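13/10/2018
Sim bench, planner + perception, branch tirnis-merge

Picking up from last night's mess. Nightly run died at episode 212 with the same assert as before, so first hour went to that. Cause: the scene loader reads the table radius from the asset file but the planner keeps its own copy in the config, and someone (me, in July) changed one and left the other. Planner thought the table was a good bit smaller than it is and refused any place pose out past its own idea of the edge. Took the copy out of the config altogether. Planner now asks the scene. If the scene doesn't answer it stops with an error and doesn't guess.

Re-ran the short set after that, 40 episodes, no asserts. Good enough to go on.

Next: segmentation on the overhead view. Wei (the mask network, v3 weights) is the one we ship to the Odel people, so it has to behave on their table too. Their table is the shiny round one. Our own training tables are all matte, which I've moaned about before, see July notes.

What it does wrong:
- pale reflections on the veneer come out as object. Not always. Mostly the big whitish one upper left
- dark bowl: mask covers the rim OK but the inside gets split in two, smooth part goes one way and the rough part goes the other
- bag: corners clipped off the mask. Grasp planner then takes the wrong long axis and we come in skewed

Dumped the input image for the worst seed so I could look at it with my own eyes instead of staring at IoU numbers. 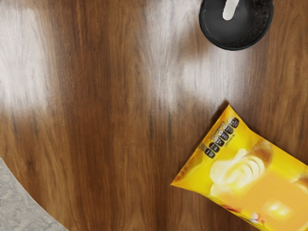
Worst seed, overhead input to Wei, no overlay. Bag runs out of view at the right and bottom, black bowl at the top.

Looking at it, two of three complaints make sense right away. Both objects are truncated, and the training crops were made with a filter that throws out anything touching the border. So the net has hardly ever seen a half object. The filter was there to keep labels clean. Fine for the first round, bad now.

The reflection thing is different. Checked by rendering the same seed with the environment light swapped for the flat one: ghost mask gone. Put the old light back: ghost mask back. So it's the gloss and nothing else. Tried cheating with a threshold on mask confidence, 0.5 to 0.8, and yes the ghost drops out, but so does the bowl interior. No good. Put it back to 0.5.

Also there's the pale end of something sticking into the bowl from the top. The scene list for this seed has it as a seperate object with its own id, Wei lumps it in with the bowl. Not worrying about it today, but the scoring script counts it as a miss, so the score for this seed looks worse than it is. TODO: min visible area in the scorer. Likard's scorer has that flag already, could just copy how they do it.

Lunch.

Afternoon. Retrain plan, small:
1. drop the border filter, keep partial objects if enough of the mask is left (picked a fraction out of the air, needs a proper sweep)
2. randomize table roughness, right down to glossy
3. randomize the light map, we only had the one (!!)
4. leave the bowl textures alone for now, one thing at a time

Rendered 500 new frames with 2 and 3 on. Slow, the glossy ones take longer and the render box had the fan going like mad. While waiting I fixed the cache key so it includes the light map name. Before this, changing the light and re-running gave you the OLD images with no warning. Lost half an hour to that before I noticed. If anybody has run lighting tests on this branch since July, throw the results out and do them again, sorry.

Fine-tune from v3, low learning rate, 1,064 steps (odd number, that's where I hit stop, loss was flat). Then the same 100 seeds we always use for the gate.

Results, quick look:
- ghost masks on glossy tables: way down. Still get one on a couple of seeds where the reflection has a hard edge
- bag corners: back in. Long axis estimate from the mask now agrees with the scene pose on the worst seed, within what the gripper can take
- bowl interior: still split. Expected, nothing in the plan touched it
- matte tables: a hair worse. Don't love that. Could be the mix, the new frames are all glossy-ish and I didn't put enough old ones back in

So not shipping this one. Weights saved as v3-gloss-a, please don't load it in the demo config.

Grasp side. With the corrected axis the planner proposes a top grasp across the bag, narrow way. Problem is the approach cone. Bowl is above the bag in the overhead view with only a strip of bare table between, and the collision model for the bowl is a plain cylinder with way too much padding. The fingers graze the padding and the planner goes looking for another wrist angle, flips 180, takes forever. Cut the padding in half and planning time came back to normal. Ran it in sim with contact logging on, no contacts with the bowl. Real padding number should come from the calibration error and not from me halving things till it works. Write that down somewhere better than here.

Second thing, for bags that run off the image: the center of the mask is not the center of the bag. Obvious when you say it. Grasp point sits too near the sealed end, and in sim the bag swings down on lift. Options: (a) move the camera and look again before planning, (b) fit a box of known size to the part we can see. (a) is cleaner and the arm has time. Added a check: if the mask touches the border, request a second view, then plan. Behind a flag, off by default. second_view_on_border. Tested on that one seed only, it asks for the view and gets it, but the pose merge after is not hooked up so the planner still uses the first one. Half done, in other words.

Left running overnight: full gate on v3 with the radius fix and the new padding, second view off. Log goes in the usual folder under tirnis-merge. If the render box falls over, just restart the job, it resumes from the last finished seed.

Next time:
- mix old and new frames properly, retrain
- bowl interior, try more texture on the contents
- min visible area in scorer
- pose merge
- tell Odel the v3 weights have trouble with reflections, and ask what lights they have over that table
- sweep the partial mask fraction, the one I made up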